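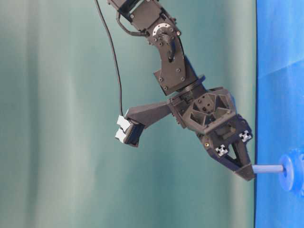 # Cortina Zindumik, verde azulado: seis semanas de convivencia

Compré la cortina Zindumik para tapar la pared del taller, que tiene el color exacto de un diente viejo. Pagué 27 euros en Pruleta, gastos de envío aparte, y llegó doblada con tal ahínco que parecía un mapa de carreteras.

Vamos con la tela. El color es un verde azulado apagado, tirando a gris en cuanto baja la luz. En la web lo llaman «laguna», supongo que por alguna laguna con problemas. A mí me gusta: cansa poco la vista y combina con el azul vivo de la otra superficie que tengo por allí, cosa que no había planeado y de la que me atribuyo todo el mérito.

La caída es lo mejor. Hace pliegues verticales suaves, con bandas más claras y más oscuras, y da un aire de teatro de provincias a cualquier rincón. Quien busque un fondo perfectamente liso tendrá que plancharla, y luego otra vez, y después resignarse. Yo hice una pasada a temperatura media, me quemé un dedo y pasé directamente a la resignación.

Lo peor es la barra, que va incluida y habría sido más elegante no incluir. Los soportes cedieron a los 20 días, de madrugada, con un estruendo impropio de un objeto tan ligero. Escribí a Pruleta y me mandaron otros dos iguales. Acabé comprando una barra Núñez en la ferretería y desde entonces duermo.

El dobladillo merece un reproche menor: viene cosido con hilo negro por un lado y gris por el otro.

**A favor:** el color, la caída, el precio.
**En contra:** la barra, las instrucciones (un dibujo), el nombre «laguna».

La volvería a comprar, sin barra. Le pongo un siete, y un ocho los días nublados.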